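Folding on the Bed: A Note on Household Laundry

It has been the practice in our home for some years to fold all clean laundry on the bed. I am asked about this more often than one might expect, chiefly by relatives who own a proper table, and I have therefore set down our method as it stands at present. Readers who followed my earlier entry on the airing cupboard at Firkisside will recognise parts of it.

The household consists of two adults and, during the holidays, my nephew Heino Petrauskas and his sister Kadri. The washing machine is run most mornings. Items are dried on the line behind the house whenever the weather permits, and on the landing when it does not. In either case they are brought upstairs before four o'clock, so that the work may be completed in daylight. The bulb in the bedroom is a weak one and navy cannot be told from black beneath it, a fact to which several mismatched pairs of socks bear witness.

The bed must be made before any folding begins. I regard this as the one fixed rule. The sheet is drawn tight, the pillows are moved to the chair, and the quilt is spread over the whole and smoothed from the middle outwards. A soft mattress will always give a little under the hands, and a wrinkled cover makes matters a good deal worse. My late aunt used to lay a board beneath her quilt for the purpose. I tried this for the whole of one July and found that the board slid about.

We use a yellow quilt. It was bought from Benavides, the draper's in the lower town, shortly before that shop closed, and it cost 82 pounds, which was considered extravagant at the time. The colour has proved useful. Dark items show up plainly against it, as do stray threads and the small grey curls of lint which otherwise travel unnoticed into the drawers. White pillowcases are harder to see at the corners, but these are few and can be folded by feel. 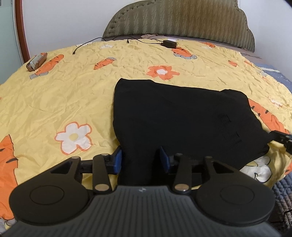
Sorting comes next. I divide the washing by the place to which it will return: the kitchen, the bathroom, the wardrobe and the chest of drawers. Gonçalo Pacheco, with whom I shared a house at Ultside many years ago, sorted by size, beginning with the largest pieces, and he was certainly faster than I am. His towels, however, spent a great deal of time on the stairs awaiting collection.

Flat cloths are the simplest items and are best done first. The cloth is laid out and the near edge is taken up and carried across to meet the far one. The hand is then passed once along the fold. A second fold is made in the other direction, and for larger cloths a third. It is advisable to take hold of the edge itself, at or close to the hem. If the fabric is picked up further in, it hangs in a pouch and the corners will not meet without a second attempt. Thin black cotton is particularly troublesome in this respect, as the hem is difficult to distinguish from the rest.

Tea towels are folded in thirds lengthwise and then in half, to suit the kitchen drawer. Bath towels are folded in half three times. Shirts are hung. I have read a number of articles recommending that shirts be rolled, and I remain unpersuaded.

Fitted sheets deserve an entry to themselves. For the present I shall say only that Kadri can fold one neatly in the air, with a hand in each pair of corners, and that I cannot. Mine are gathered into something close to a rectangle and placed at the bottom of the pile - an arrangement which has so far satisfied everyone concerned.

A word on baskets. We have two, both of the Lisen pattern with the rope handles, and they are kept at the foot of the bed while the work is in progress. Finished piles go directly into them. Piles left on the quilt have a tendency to lean, particularly if anybody sits down to put on a shoe, and Heino has been spoken to on this subject.

When the last pile has been removed, the quilt is taken to the window and shaken, and the pillows are put back. The baskets are carried along the landing in the order of the rooms, with the bathroom first and the kitchen last.

Correspondence on the matter of fitted sheets is welcome and may be left in the comments. Mr Nazari's question about moth sachets has been received and will be answered in the next entry, together with the measurements he requested for the airing cupboard shelves.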